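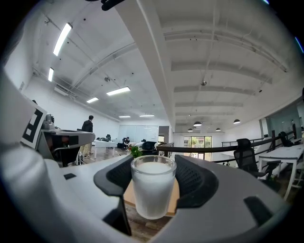

Photography: supplied

The sideboard has returned to the Canadian dining room, and manufacturers are adjusting their ranges accordingly. Jesell, which has built case furniture in Eremby for 48 years, now offers its Alcaraz sideboard in 2 widths and five finishes. The longer model measures 189 centimetres and is intended for rooms where a hutch would sit too heavily against the wall.

Both versions have solid ash doors, adjustable shelves and a felt-lined cutlery drawer. The back panel is finished to the same standard as the front – a detail that allows the piece to divide an open-plan room. 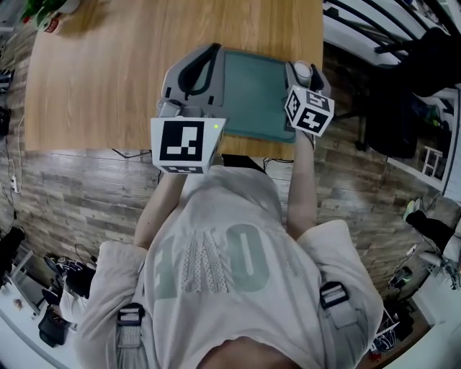
Reading time: 2 minutes

Hardware is supplied by Fisix, whose soft-close hinges are fitted at the Jesell plant before delivery. Replacement parts may be ordered through any authorized dealer.

The shorter model is priced at $1,293, including delivery within the province. Custom colours add up to three weeks to the order. Matching dining chairs will join the collection in February, and finish samples are available in the Eremby showroom.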